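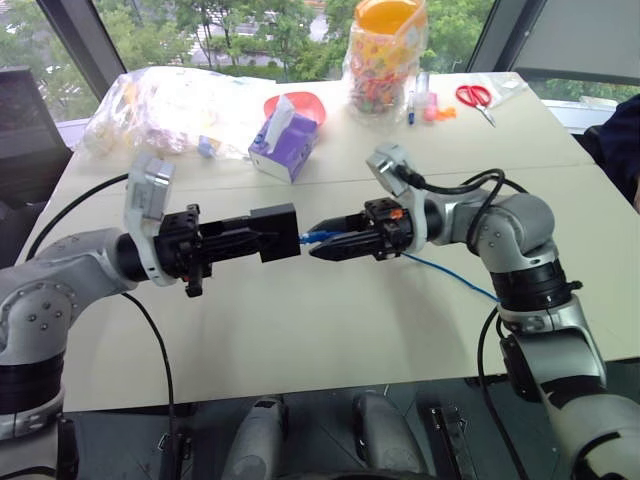 Blue cable and plug with a clear housing, lined up with a black block at a white table.

Cable plug

A cable plug is the fitting at the end of a lead that lets it be joined to something else and, just as usefully, taken away again. It is one half of a pair. The other half may be called a socket, a port, a jack or, where both parts hang loose on leads, a coupler, and a good deal of confusion in hardware shops comes from the fact that all of these words are used quite freely by people who mean the same thing.

Parts

Most small plugs have a housing, contacts and some way of holding on. The housing is the part you grip, and it may be solid-coloured or clear. Clear ones are well liked by people who fit their own, as the little wires can be checked for order before the plug is closed for good (and again afterwards, when it is too late but one looks anyway). Many also have a springy tab or latch, which gives the small click that most of us listen for without thinking.

Joining

The usual advice is to hold the plug by its housing, line it up squarely with the opening, and push gently. If it will not go, it should be turned over and looked at before any more force is used. A loose coupler needs a hand for each side, while a wall socket stays put and leaves one hand free for the torch. When pulling apart, press the latch first if there is one, and never tug on the cable itself, however tempting that may be behind a heavy bookcase.

Colour of the lead

On ordinary household leads the colour of the outer covering is often only a matter of taste, though in larger buildings it may follow a local scheme. The Zalotstead reading room, for example, kept blue for the public desks and grey for the office, and its written list ran to 313 leads before the rooms were rearranged one June. Adanech Negash's booklet "Leads and Where They Go", long handed out there, suggests tying a paper label at both ends all the same, colours being so easily forgotten.

Storage and care

Leads keep best in wide, easy coils, closed with a soft strap. Sharp bends near the plug are the commonest cause of trouble, and a broken latch comes a close second. Dust in an opening can be cleared with a dry, soft brush once everything is switched off.

Related articles
Coupler (cable)
Extension lead
Latch
Storow cable box
Strain relief

Reader comments

Chaltu Mekonnen: Very glad to see the part about latches! I had 2 leads go the same way in one week, both pulled backwards through a desk hole. A bit of tape folded over the tab before you pull it through helps a lot.

Mudassar Awan: Could the article say something on rubber boots over the latch? I find them stiff in winter and have gone off them altogether.

Dalva Frota: Mudassar, warm them in your hand for a minute first. Mine loosened up nicely after that.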